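Monthly Inspection of Fire Doors, Exits and Extinguishers
Bolari Building, ground floor and upper floor
Month: October

How to fill in: write OK, NOT OK or N/A after each item. If you write NOT OK, a comment is obligatory. Please do not leave an item blank, I can not know later if it was checked or forgotten.

1. Exit routes

1.1 Corridor to the main exit free over its full width: OK
1.2 Corridor to the rear exit free over its full width: NOT OK
Comment: Two pallets from Cartwright were standing against the left wall. One person can pass, but not two people side by side. The pallets were moved to the store before lunch. I ask again that deliveries are not put down here, also not for a short time.
1.3 Stairs free of stored objects, including the space under the stairs: OK
1.4 Handrail fixed firmly on both sides: OK
Comment: The lower bracket was tightened after the last inspection and it still holds.

2. Fire doors

2.1 Door closes fully by itself from any position: NOT OK
Comment: Door 5 stops a hand's width before the latch. I tried it several times with the same result. The closer is from Grodier and can be adjusted with a screw, but I did not touch it. Work order is written.
2.2 No wedges or hooks holding doors open: OK
2.3 Smoke seals complete, not painted over: NOT OK
Comment: Door 2, the seal is loose at the top corner on the hinge side. It must be replaced, glue is not accepted.
2.4 Signs on both faces of the door: OK

3. Work rooms, upper floor

3.1 Way from every table to the door is clear: OK
3.2 No extension cord plugged into another extension cord: OK
3.3 Waste paper bins emptied at the end of the day: OK
Comment: Checked on Monday after 6 p.m.

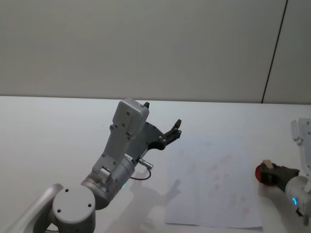 4. Extinguishers

4.1 Each extinguisher hangs in its marked place: OK
4.2 Pin and seal are present: OK
4.3 Needle of the gauge in the green area: NOT OK
Comment: The extinguisher beside the kitchen is at the lower border of green. In my opinion this should be exchanged now and not at the yearly service. Anik has a spare one at the front desk.
4.4 Service tag readable: OK
Comment: The tag by the rear exit is faded but I could still read it. New tag requested.

5. Emergency lights and alarm

5.1 Exit signs lit: OK
5.2 Emergency lights come on with the test button: NOT OK
Comment: The light over the upper landing stayed dark. Battery or lamp, I can not say which.
5.3 Call points visible and not covered: OK
Comment: The coat rack was moved away as requested, thank you.
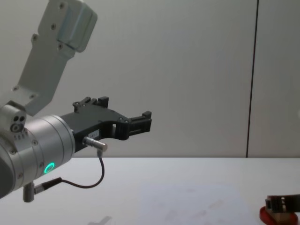 Checked and written by: Building Safety, Bolari
Copy to: Anik, front desk

6. Open points

Door 5, adjust closer. Until it is repaired, please pull the door closed with the hand after passing.
Door 2, new smoke seal.
Kitchen extinguisher, exchange.
Upper landing, repair emergency light. This one is the most urgent, the stairs have no window.
Rear exit corridor, speak with Cartwright about the place for deliveries.

Points which are closed before the next inspection should be signed on this same sheet, not on a new one.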